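The Spice Shelf, One Jar at a Time

By Annick Morin

My mother kept her spices in paper bags, folded twice and closed with a clothespin. When I moved to this country I bought jars, because everybody here seemed to have jars, and I was proud of them. It took me many years to understand that the jar does not keep the spice young. It only keeps it in one place while it gets old.

I started thinking about this in April, when I helped Parveen Bangash empty her kitchen before the painters came. She had 40 jars in one cupboard. Some were gifts, some had come with the apartment. We put all of them on the table and opened them, and Parveen made a rule I have since taken home with me: if you must put your nose inside the jar to smell anything, the spice is finished.

We kept 20. The others went into the compost, and we washed the glass.

What surprised me most was the ground spices. A whole peppercorn or a whole clove can wait for you a long time. Once it is powder, it loses its smell much faster, and a brown powder in a glass jar looks the same on its first day as on its last. Cinnamon, allspice, nutmeg, cumin: the eye is no help with any of them. Gordon Ouellet, who sold tea and spices at the Perron market for most of his working life, told me he trusted only the nose and a piece of masking tape. On the tape he wrote the month he opened the jar, and he stuck it on the bottom, where it does not spoil the look of the shelf.

He also had an opinion about grinder caps. They are made for things that need grinding. When the spice inside is already fine, the cap gives too little, or it becomes blocked when steam from the pot gets into it. He advised me to take the cap off, use a dry spoon, and never shake a jar over a hot pan. I have done this since then, and my powders do not make lumps any more.

As for the place, a drawer is better than a shelf, and any shelf is better than the one over the stove. Clear glass is pretty but it lets in light. If you love your clear jars, as I do, keep them behind a door and bring them out to the table only when you cook.
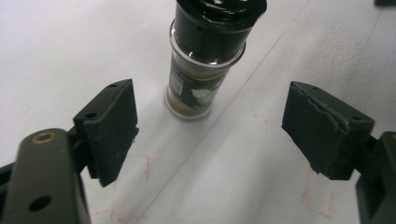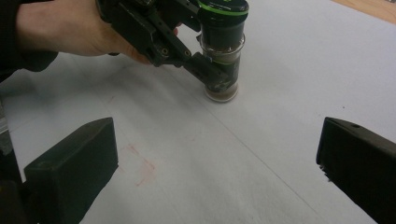
Rosaire Campbell read these pages before they were printed and does not agree with me about the tape. It comes off in the wash, Rosaire says, and a grease pencil directly on the glass is easier to read and costs less. On the subject of drawers we also differ: in a deep drawer one sees only the lids, and "all my lids are black, so I would be guessing until supper."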